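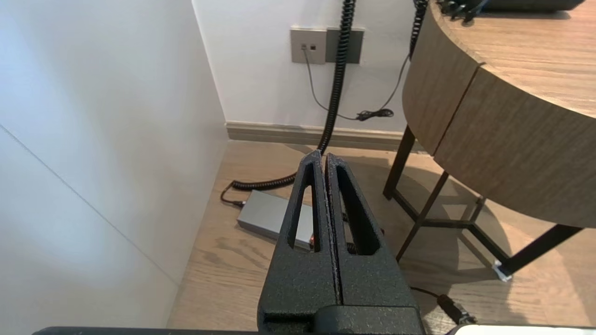 How to Plan a Solo Weekend in a City Where You Know No One

Start with the room, and pick it by what you can reach on foot after ten at night. Everything else in the listing is decoration. I have slept in places with a rooftop pool and a forty-minute ride to the nearest open kitchen, and I would trade the lot for white walls, a light wooden floor and a corner to drop my bag in, provided there's a noodle counter downstairs. Look up the address on a map, then look up three bars you might like, and walk the route on street view. If it crosses a highway, keep looking.

Step 1: Choose your weekend

Avoid August unless you enjoy hotel rates with ambitions. Check for conventions too. In Varell I once arrived alongside 2000 dental hygienists, who were lovely company and had booked every table in town.

Step 2: Book one thing per evening

One. A class, a comedy show, a seat at a tasting. It gets you out of the room at a fixed hour, and after that the night can wander. At Chuensuk I booked a dumpling class for 14 people and ended up at karaoke with half of them, where a man named Tetsuya Amano did things to a power ballad that I still think about.

Step 3: Eat at the bar

Hosts will offer you the two-top beside the restroom. Decline politely and ask for the counter. You'll be served faster, and bartenders know which places close early on a whim. Go at 5:30 if the restaurant is popular. Yes, that is when your grandparents eat. They also get seated.

Step 4: Set a going-home budget

Put the fare for a late ride in a separate pocket, or a separate account if you've stopped carrying cash like the rest of us. Mine was $112 for the whole weekend in Brumero, which included one very scenic detour caused by me typing in the wrong street.

Step 5: Learn one opening line

"What should I order?" works nearly everywhere. "Are you from here?" works in places where people are from there. My friend Gumaro Serrano prefers to read a paperback until somebody asks what it's about, and he has finished a great many paperbacks.

Step 6: Leave Sunday morning alone

Coffee, a long walk, a museum if it opens before your train. Ask for late checkout when you arrive, while the desk still likes you. In Gadulero they gave me until two, and I slept through most of it.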